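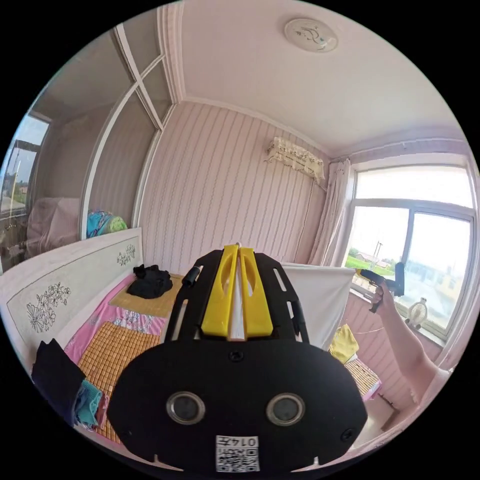
Monday, 8.40. Semwal flat, small bedroom. Started on the airflow and dust notes before the day warmed up. Wanted to settle what stays in the room and what gets put away before we do the proper readings. The air conditioner is high on the back wall, close to the ceiling corner, and still has its lace cover on, with the scalloped fringe along the bottom edge. That will have to come off before anyone runs the unit. The little white fan can stay on the window sill for the first set.

Window measured at 109 cm across the inside of the opening. Did it twice, same answer. Wrote 765 mm in the old sheet for the sill height, which I now think was taken from the skirting and not the floor. Needs doing again with the steel tape.

Curtain: leave it gathered to the left for sets one and two, draw it across for three and four. Pink fabric marks easily, so clean hands or gloves. Do not pin it.

Cover: shake it outside, then cool hand wash, no spin, dry flat on a towel. I would like a note of which way round it went on. The last one we washed (the Druluma flat) went back with the fringe puckered and took most of an afternoon to put right.

The thin cable below the air conditioner is not on the room plan. Added it in pencil. Have not traced where it goes.

Dust cards: 4 for this room, 2 of them up high. The Zovent cards curl in sunlight, so use the Cident ones near the window.

11.15. Stopped for the morning. Still to do: sill height, filter check, door gap. Steel tape is in the van.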